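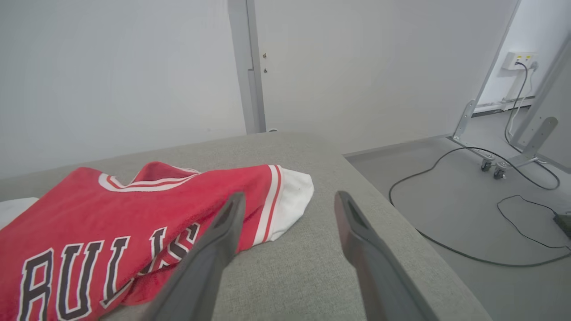 How often should a fabric sofa be vacuumed?
Once a week in a household with children or pets, and every 2 weeks in other homes. Use the upholstery attachment on a low suction setting and work in overlapping strokes from the back of the seat to the front edge.

Care of Upholstered Furniture
Molora Household Advice Service
Page prepared by Sumeya Wolde. Last reviewed Friday, August 21, 2020.

The Service received 797 inquiries on upholstery during the past year. The greater part concerned stains that had been treated with the wrong product, and the guidance below has been revised accordingly. It applies to woven fabric covers. Leather and suede are dealt with on a separate page.

Read the care label first
The label is normally sewn beneath the seat cushion or under the frame. The letter W permits water-based cleaners. The letter S permits solvent cleaners only. The letters WS permit either, and X means that the cover may be vacuumed but not cleaned at home with any liquid. Where the label is missing, treat the fabric as X until the maker or retailer has been consulted.

Routine care
Remove loose items from the seat before starting. Clothing left on upholstery can transfer dye, particularly when damp, and new garments in strong colors should be washed before they are laid on a pale cover. Zippers and buckles may pull threads. Trim any pulled thread level with the surface using small scissors; do not tug it.

Loose cushions should be turned each time the sofa is vacuumed. Fixed cushions cannot be turned, and members of the household are advised to vary where they sit.

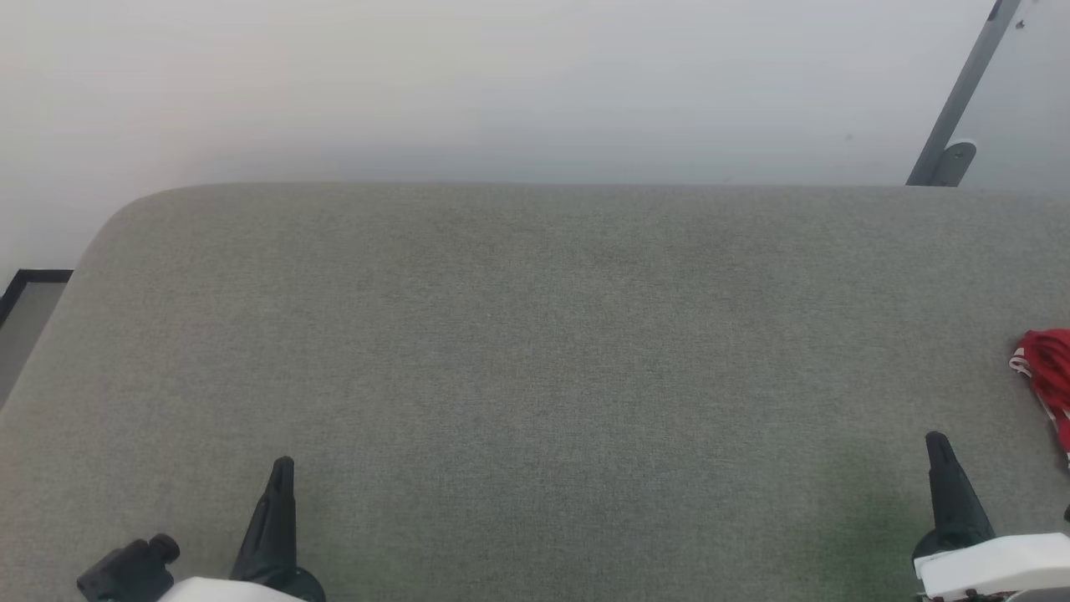

Plain woven upholstery in a muted gray.

Treating a fresh spill
Blot at once with a clean white cloth, moving from the outside of the spill inward. Rubbing spreads the liquid and roughens the weave. If the label reads W or WS, mix a quarter teaspoon of clear dish soap into one cup of lukewarm water, dampen a second cloth, and press it on the mark for 5 seconds at a time. Follow with a cloth dampened in plain water, then a dry one. Test the mixture first on a hidden area and allow that area to dry fully.

Grease should be covered with cornstarch, left for an hour, and vacuumed. Candle wax should be allowed to harden before it is lifted with the edge of a spoon.

Readers who own the Rallora hand extractor have asked whether it may be used on covers marked S. It may not.

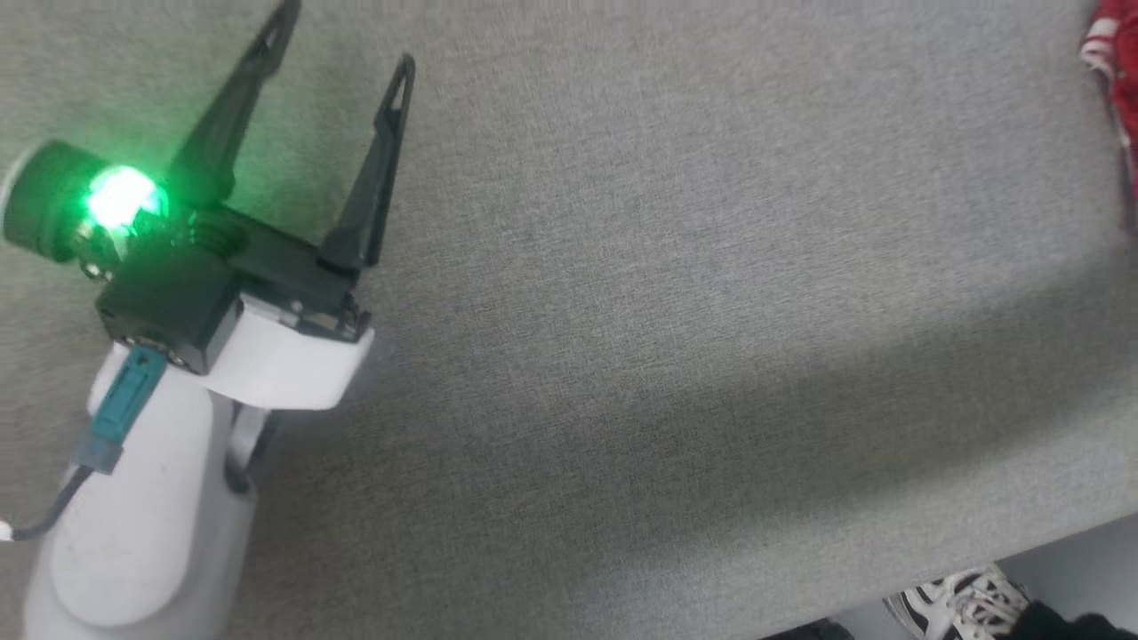 Seasonal care
Each November, before the heating season begins, move the sofa away from radiators and vents and vacuum the floor and baseboard behind it. Check the legs for loose screws. Curtains should be drawn during the brightest hours if the sofa stands in direct sun.

Professional cleaning is recommended every other year for furniture in daily use. Request a written quotation and ask which method will be used. Printed copies of this page are held at the Vomden office.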